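Notebook, folding and sorting bench
January 15, 2021

Where we left it

Kwaku Arthur wants the small-garment fold written up as a finished procedure by the end of the month. I said I'd keep notes first and see whether there is a procedure. What we have at the moment is a habit, and the two of us don't even share the same one. He folds sides in and then up from the hem. I fold in half down the middle and then in thirds. His looks better on the shelf. Mine survives being picked up. Neither of us has tested the other's properly, so I don't put much weight on either opinion, including my own.

The Jotelden sheet that we started from says a tank top is "the easiest item in the set." I'd like to know who decided that. It was written for T-shirts and somebody crossed out the sleeves. A tank top has straps, and straps are where the trouble is. Fold them down first and they make a lump at the neckline. Leave them up and they hang out of the stack.

The striped one

Spent most of today on the small black-and-white striped top, the one with the little white bow on the front. Kwaku likes it for this work since the stripes tell you right away when the sides are uneven. I agree with him up to a point. Stripes running across show you a crooked side fold very well. They tell you much less about whether the thing is centered, and for that I ended up going by the bow. If the bow is in the middle of the folded front, the fold is good enough. If it's off to one side, start again. I trust that more than any measuring we did last July.

Starting position matters more than I expected, and I'll admit I argued the other way. Neckline and straps toward the back wall, hem toward the near edge, garment near the center of the table. Hold it by both sides before doing anything else. When only one side is held, the whole top slides on the marble pattern surface and you spend your time chasing it.

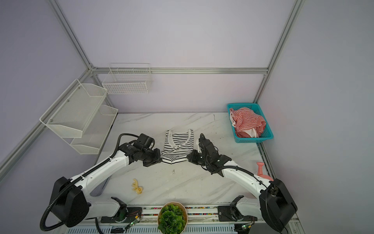
The basket

Turquoise mesh basket, back right corner of the table. The red-and-white striped piece is in it, crumpled, and I have my doubts about this as a way of working. The idea is that the basket is for things waiting their turn. In practice it's for things we gave up on. A garment that goes in crumpled comes out with creases, and then we blame the fold. Kwaku says real laundry comes out of a basket crumpled and we should get used to it. Fair, but then the write-up has to say so, and it can't quote results from tops that were smoothed by hand first.

I also don't love the corner. With the basket back there you have to reach over the little pink watering can (or bottle, we have never settled what it is) that stands just in front of it. It doesn't belong to the folding set. Neither does the toy banana bunch on the left. Both are left over from the sorting work, and every time I put them away they're out again the next morning. If we want toys on the table as clutter, fine, write down that it's clutter and where it goes. If we don't, they need a home.

Shelves

There is a two-tier white wire shelf on the left wall and a wire grid basket on the back wall, and I can't find one line in our notes that says what either is for. The Olmedo plan had folded clothes going in the lower left basket and toys in the upper. I don't believe it. The left baskets slant, and I expect a neat stack to slump forward in there. My vote is toys on the left and folded tops in the back one. To be tried before anyone orders more baskets from Stetetti.

Table

Few dark specks and a small smudge near the middle. On a gray-veined top you stop seeing them, and they sit exactly where the light clothes get laid out. Wipe it down before the white things. I've written this before.

What I'd accept as done

Kwaku's number is 4 good folds out of 5 with the striped top. I think that is too easy if we get to pick the top, the starting position and the person. I'd want the same score with the red-and-white one, straight from the basket, no smoothing. He thinks I'm moving the goalposts. Maybe so – but they were never nailed down anywhere I can find.

To do

Try my fold and his on the same top, same day, and swap.
Straps: down first against down last. Write down which, every time.
Pink thing and bananas: shelf, or list them as clutter.
Put a folded stack in a slanted basket and leave it overnight.
Ask Kwaku where the clean copy of the Jotelden sheet went.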